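The Plamholm flying boats

Last updated: 19th April

Before the airfield came, Plamholm had flying boats! The Charbonneau works built its first one in a shed by the lake, and the Kerora went on to carry mail across the water for years.
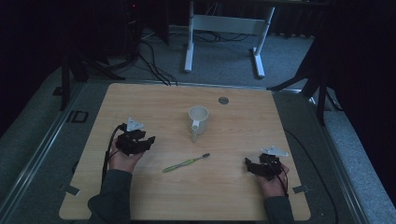

She had a wingspan of 41 feet and could lift 400 pounds of mail, even in December, when the crew chipped ice off the floats before breakfast. We love that story.

Her logbook lists 1,657 crossings, and you can now read every page at the Pumley reading room.

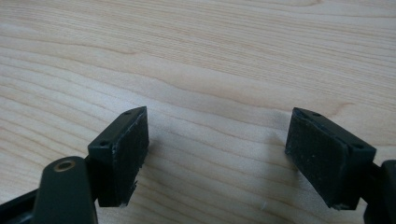 Visiting the logbook

Ask at the front desk and allow an hour (you'll want it).

Contact us | © Pumley Air Museum | Back to top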